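Chapter 4: Why Teeth? Gears and the Trade They Make

Narendra Vishwakarma
29th August
9 min read

My grandmother had a hand-cranked coffee grinder, a heavy thing from a maker called Homar, and when I was small I wasn't strong enough to turn it. My cousin Meriem wasn't either. Then one June my uncle fitted a bigger wheel on the bean side and a tiny one on the crank side, and suddenly we could both do it (slowly, and with a lot of arguing over whose turn it was). I thought he had made the beans softer! It took me years to understand what he'd done, and this whole chapter is really me paying him back for it.

So let's start with the idea you'll use on every page from now until Chapter 5. A gear is a wheel that refuses to slip. Two smooth wheels pressed together will turn each other if you're gentle, but push hard and they skid. Cut teeth into them and each tooth has to shove the next one along. If one wheel has 20 teeth and its partner has 40, the small one goes around 2 times for every single turn of the big one. You can count your way to the answer, which I love, because I was never any good at the other kind of math.

The kind we'll stick with in this chapter is the spur gear, the one with straight teeth around the outside. It's the easiest to draw, the easiest to cut, and the one you're most likely to find if you open up an old toy or a kitchen gadget.
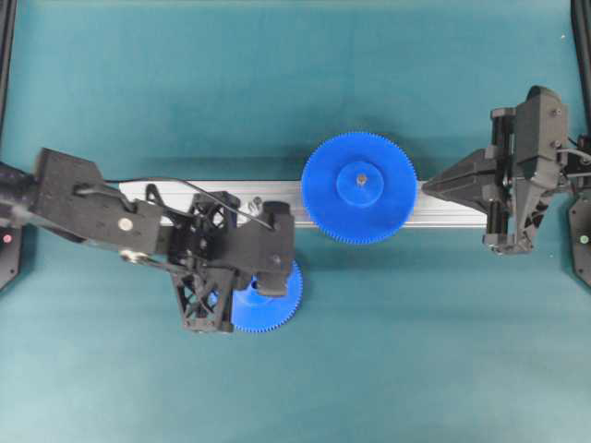 Figure 4.1. A blue plastic spur gear with fine teeth and a raised hub.

Now for the trade. When the small gear drives the big one, you lose speed and gain turning force. Swap them and it goes the other way. You never get both — I've had students try very hard to talk me out of this, and one of them, Blair Lennox, brought in a shoebox model to prove it. We had a wonderful afternoon with that shoebox. The trade held.

Here's a quick one to warm up on. A motor spins at 3000 turns a minute and you want a shaft that does 200. Divide, and you get a ratio of 15 to 1. With a 12-tooth gear on the motor you'd need 180 teeth on the shaft, and that's a big wheel! In Section 4.3 we'll split the job between two pairs of gears and get the same result in a much smaller box.

Before you read on, find something with gears in it that you're allowed to take apart. A broken clock or a salad spinner is fine. Count the teeth on two gears that touch, write both numbers inside the cover of your notebook, and keep them handy for Section 4.1.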